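Number Boards: Your Questions, My Answers

I get asked about wooden number boards more than anything else in the shop, so I've put the usual ones in one spot. If yours isn't covered, send me a note through the contact page and I'll add it.

What age are they for?
I start kids on them at 3. The pegs and the smaller shapes are little enough that I wouldn't hand a whole set to a toddler who still puts everything in their mouth. Go by your own kid, and check the maker's label too.

Do I have to put every piece out at once?
No! My favourite way is to tip the pieces into a bowl and bring out a handful. Numbers first, shapes another day, pegs when they're ready for counting. Two bowls are better if you've got siblings.

My daughter jams the 6 in where the 9 goes. Should I fix it?
Leave her to it for a bit. She'll turn it over, try again, get cross, try again. If she's properly stuck I'll trace the cut-out with my finger and say nothing — it usually gets them there.

What are the plus and minus pieces for? She's only just counting.
Ignore them for now, they'll keep. When she can match pegs to numbers without help, start with "two pegs, take one away" and pop the minus sign in as you say it. The greater-than sign can wait even longer (I called ours the hungry beak).

How do I clean one?
Damp cloth, drop of dish soap, dry it straight away. Please don't soak it. My neighbour Houshang Hassanpour left his grandson's board in the laundry sink overnight and the colour was never the same.

We've lost a piece. Can I buy just the one?
Sometimes. I keep a box of odds from old Gronow and Brukudum boards, so send me a photo of the gap with a ruler beside it. I had a big sort-out in March and it's all labelled now.

Plain or illustrated?
I used to be a plain-board person, but the seaside ones won me over. You get a whole second activity out of finding the fish and the crabs, and kids who couldn't care less about numbers will happily sit there looking for them.

Can you post to Vurham?
Yep, and to Hellow. Orders go out within 2 working days.

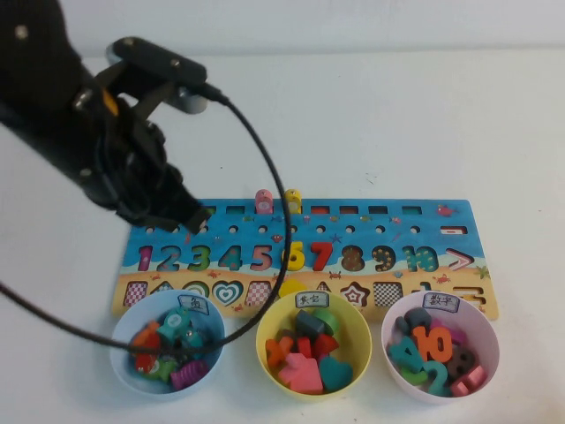
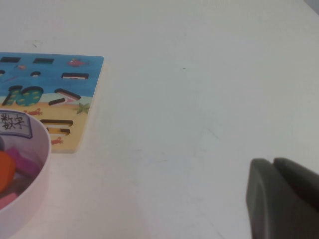

The seaside number board, with its blue water up top and sandy yellow along the bottom.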